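Kit and Budget Corner: what the second folding cell will cost us

24/01/2018

The figures for the second folding cell are in, and anyone who was hoping for a new coffee machine this year should look away now.

The plan, as most of you know, is to put a second two-armed cell next to the one at Kondlow, so that the towel work and the T-shirt work stop fighting over the same table. Trananlow have quoted 138 thousand for the pair of arms, the grippers and the table. Their quote runs to 18 pages, four of them about delivery pallets. Győri came in lower, then mentioned that cabling was extra.

T-shirts remain the yardstick for every quote. They are cheap and floppy, and they have no interest in our delivery schedule.

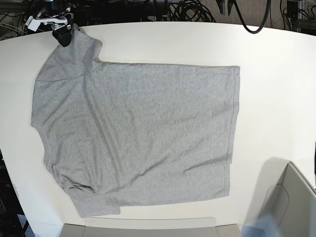 Right gripper on the shoulder and sleeve corner of a grey T-shirt.

A gripper that can pinch one corner of thin knit is the bare minimum, and both suppliers say theirs can. We have asked each of them to say it again in writing, with a price for spare fingers. Fingers are where last year's money went. We budgeted for one set and bought rather more, at which point finance began opening our emails with a sigh.

The other lesson from the first cell is that a single arm is a false economy. The Bruneck site asked whether they could start with one and add the other in October, when their new budget opens. They can, but much of what we want done with a shirt calls for a grip at both ends of the fold, and fitting the second arm later means paying for installation twice. Our advice is to wait and buy the two together.
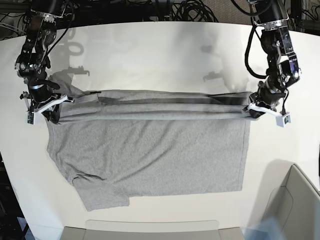 Where the money goes

Of the total, 70 thousand is the arms themselves. The grippers, table and mounting frame make up the remainder. Training is quoted separately, as is something called "commissioning support", which as far as we can tell is a man with a laptop and a hire car.

Not in either quote: cable management. Please put a line in for it. A few lengths of trunking and a bag of decent clips cost very little in January and a surprising amount when ordered in a panic.

Delivery is 60 working days from order with Trananlow. Győri would only commit to "spring", without naming the year.

Comments on the draft budget go to the equipment inbox before the end of the month. Requests for a bigger table will be read with sympathy and then measured against the width of the door.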